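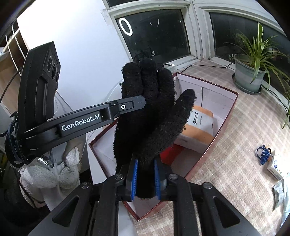

A reader wrote in last week to ask how on earth you get eye drops into your eye when your blink reflex is faster than your hand, and could I please go slowly. Going slowly is my specialty, so let's do it!

I've been putting drops in my eyes twice a day since October, first for dryness and then for pressure as well, and I was terrible at it. Half of every bottle went down my cheek. The nurse at the eye clinic in Trerncombe finally watched me do it, winced (kindly), and showed me the method I'm about to give you. It's for ordinary drops at home. If you've just had surgery, or your doctor gave you different directions, follow theirs and skip mine.

Before you start

Wash your hands with soap and dry them on something clean. Take your contacts out unless your pharmacist has told you the drops are fine with lenses in. Then read the label, even if you've used that bottle a hundred times. I keep two bottles in the same drawer and they're the same size with nearly the same cap, and yes, I've mixed them up. Now one of them has a fat rubber band around it.

Some drops need shaking and some don't. The leaflet will say. Check the date too, and write the day you opened it on the bottle with a marker, as plenty of drops have to be thrown out a few weeks after opening.

Putting the drop in

Sit down or lie flat. I started out standing at the bathroom mirror like people do on TV, and I swayed every time. The arm of the couch is perfect for me, head tipped right back, looking at the ceiling.

With one finger, pull your lower lid down gently so it makes a little pocket. That pocket is your target. You don't have to hit the eyeball itself, and once I understood that, most of my flinching went away.

Hold the bottle upside down over the pocket, close but not touching. The tip shouldn't brush your lashes, your lid or your finger. If your hand shakes, rest it on your forehead or on the knuckles of your other hand. Look up, past the bottle, and squeeze once. One drop! Your eye can't hold much more than that, so a second one mostly ends up in your ear if you're lying down (ask me how I know).

Close your eye softly, no squeezing and no fluttering. Press a fingertip against the inside corner, right by your nose, and stay like that for a minute or two. This keeps the drop from draining down into your throat, where you'd taste it, and it's bitter. I hum something.

Blot whatever's left on your cheek with a tissue and put the cap straight back on.

If you really can't stop blinking

Try the closed-eye way. Lie flat, shut your eye, and put the drop on the inside corner by your nose. Then open up slowly and let it roll in. It's a bit messier, but it got me through my first month.

Using two kinds

Wait at least 5 minutes between them or the second just washes out the first. Mine are 6 minutes apart, only because that's how long my coffee takes. If one is a gel or an ointment, it normally goes last, and things will be blurry for a while, so don't plan on driving right away.

When to call someone

Mild stinging for a few seconds is common with a lot of drops. Bad pain, a sudden change in your vision, swelling, or redness that keeps getting worse should be looked at promptly. Same goes if you think you've been missing doses of a pressure medicine, even if your eyes feel perfectly fine. Mine felt fine the whole time.

Next up is cleaning your eyelids, with warm compresses and all the rest of it. Send me your questions on that one!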